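Progress report to the Bunnag Small Projects Fund
Project: Clalska, a tabletop helper arm built in the Ivcombe shared workshop
Feb 17, 2023

Dear friends at the fund,

Thank you again for your patience over the winter. I promised a report at the halfway point, and I think we have reached it, give or take a shelf full of parts I still mean to sort. When I wrote to you in September the arm was a shoulder, an elbow and a great many loose wires. I'm very glad to say it now moves all of its joints under its own power and goes home to its rest position when asked, which took more evenings than I like to admit.

What has been done

The base was the first big job. My original plan had the arm clamped to the edge of the table, and it shook so badly when it stopped that the wrist was still trembling after everything else had settled. I rebuilt the mount with a wider plate and a second bracket, and the shaking is down to a level I can live with. If you ever visit, please lean on the table and see for yourselves!

The wiring took longer. Two of the cables running through the elbow were too short for a full bend (my own measuring, I'm afraid), so I pulled the whole lot out and did it again with some slack. While I was in there I replaced the connectors at the wrist with the locking kind. I haven't had one come loose since, and before that it was a weekly nuisance.

The control program, which we call Butura, can now play back a saved move and string several moves together. It is still fussy about starting up. Sometimes it wants the power switched off and on again before it will talk to the shoulder motor, and I have not tracked down the reason. I'd rather tell you that plainly than have you find it out at the spring demonstration.

Money

Since the last report I have spent $265 from the grant. Most of it went on a replacement motor for the elbow and a better power supply, with the rest going to cable, connectors and screws. I have kept the receipts in the workshop binder and will send copies with the final accounts. The old elbow motor still runs, so it is in the drawer as a spare – not a strong one, but better than nothing on a weekend when the shops are shut.

What has slipped

The public evening we had penciled in has been moved back. I wanted the arm to repeat one simple reach 13 times in a row without my touching it, and so far the best run is 5. After that the wrist tends to drift a little to one side. I believe it is a loose fit in the wrist bearing, and I have a new one on order. If that cures it, we should be almost back on schedule within 4 weeks of its arrival.

What comes next

Once the bearing is in, I'll go back to the repeat runs and then start on the part of the project you were kindest about in your letter, which is having the arm help people who find small, fiddly movements hard.

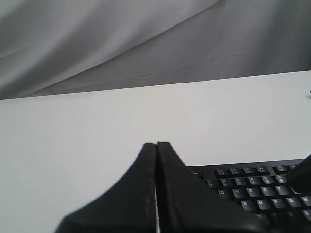 Fingertip work is the part of Clalska I am most eager to get on with, and I expect it to fill most of the next stretch. Picking up a block is forgiving, and a pressing task asks for a good deal more care about where the tips end up. With the two black fingers held nearly together like that, they make a fairly narrow point, and the keys on the keyboard beside them are the size of target I have in mind. I would like to begin with Esc, being off by itself in the corner with a gap before F1, and only then move down into the letters, where a small miss means pressing a neighbor. I'll write again when I have results to share, good or bad, and in the meantime my warm thanks to all of you for keeping this going.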